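Fendgate Community Boards > Local Health > New CEO at Ostholm Regional

menia_mom
Just saw the announcement that Ostholm Regional has picked its next CEO, and it's a nurse! She started on the surgical floor there and worked her way up through the Menia clinics. I am so happy about this. She ran our clinic for 4 years and you could get a same-day appointment the whole time!

ridgerunner19
Great for Menia. Those of us in Fendgate lost our evening hours under her, so I'll wait before I throw a parade.

menia_mom
Fair, but wasn't the evening thing decided at the main hospital? I thought she argued against it.

ridgerunner19
She signed the letter. I still have it.

tall_paul
Can we talk about the board for a second? 15 seats and for once they picked somebody who has worked a night shift. My wife is on 3 West and the whole unit was cheering (quietly, it's a hospital). Also it's a 538-bed place with two unions, so she's going to need all the goodwill she can get.

dkessel
I liked the outside candidate better. He'd moved a bigger system off fee-for-service and we're going to have to do that sooner or later. Knowing everybody's name doesn't fix billing.

tall_paul
Doesn't hurt it either! And the finance guy is staying on.

Matvii Zinchenko
I went to the open forum last night and came home really fired up. She took questions for over an hour and wrote down the ones she couldn't answer. Ridgerunner, somebody did bring up Fendgate evenings. She said she wants to look at it again in August, with no promises. I'd go to the next one and bring that letter!

ridgerunner19
August. OK. I might do that.
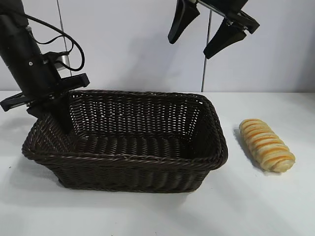

Matvii Zinchenko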